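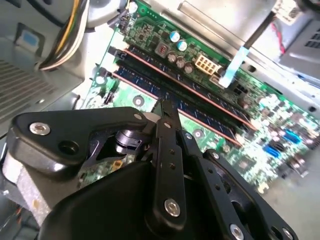 Three nights in Fliledmont

Thu 21 May

I came back from Fliledmont on Monday and my legs are still complaining. It is a small harbour town with very steep streets, and I had read that one can see it in a single afternoon. I stayed three nights and I would have stayed longer if my holiday days allowed it.

From Stodberg you take bus 827, which leaves from behind the railway station, not in front of it. I lost one bus by waiting on the wrong side. The ride costs 4 euros and you pay the driver, who does not like big notes. Sit on the left if you can, the road follows the water for the whole second half.

My room was at the Trevaskis, a guest house above the fish market. The stairs are narrow and there is no lift, so pack light. The window looked over the boats, and in the morning I was woken by the gulls — very early, and very loud. Breakfast was bread, white cheese, boiled eggs and a plum jam I should have bought a jar of. I paid 70 euros a night, which I find fair for May. They told me it goes up in summer.

The second day I walked to Bulus, the beach on the other side of the headland. The path begins next to the chapel and is marked with yellow paint, but on the top the marks disappear for a while and I followed a goat track by mistake. It took me 2 hours with the goat track included. Bulus has small grey stones, so bring shoes for the water. The sea was still cold and I went in only to my knees. There is one kiosk and it sells coffee, crisps and sun hats.

In the evenings I ate by the harbour. The grilled sardines were better in the place without a menu outside than in the one with the nice tablecloths, where I waited a long time and got them dry.

The last bus back to Stodberg leaves before dinner on Sundays. I had to ask twice to be sure of it, as the timetable at the stop was from last year.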